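Section 4. Loading and Using Your Hurari Low Cabinet

By now your Hurari should be standing level at the end of the desk row, and you have earned a cup of coffee! Please do read this section before you start filling it, even if you have owned a dozen office cabinets before. 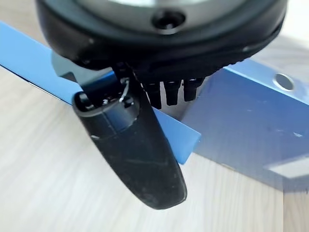
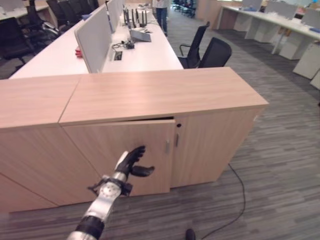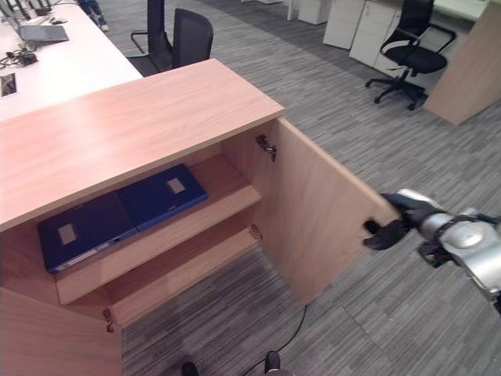

4.1 Opening the doors

1. Turn the key and leave it in the lock while you work (the spare is taped inside the Dullero parts bag, and it's easily thrown out with the packaging).
2. Take the handle and bring the door toward you in one slow, even movement. New hinges are a little stiff for the first 20 openings or so, and then they ease up nicely.
3. Swing the door fully clear before you reach inside.

Caution: Never lean on an open door or use it to pull yourself up from the floor. The hinge screws will work loose.

4.2 Placing your binders

1. Start with the lower compartment and put your heaviest things there.
2. Lay binders flat on the shelf if they are too tall to stand, with the labels facing up.
3. Keep everything at least 2 inches back from the front edge so the doors can close freely.

Note: Binders can be stacked, but please stop at a height you can lift out with both hands. Hadiza Tijani in our Shehu workshop likes to keep the current year on the shelf and everything older underneath, and we have happily copied her.

4.3 Closing up

1. Close the left door first, then the right.
2. If a door stands slightly open, check for a binder corner poking forward. If the shelf is clear, give the hinge adjusting screw a quarter turn and try again.
3. Wipe the top with a soft, barely damp cloth. Fumidia oil is meant for bare wood and will leave this finish sticky.

Check all the hinge screws again after 10 days of use, and then every January.

Revised 2023-03-29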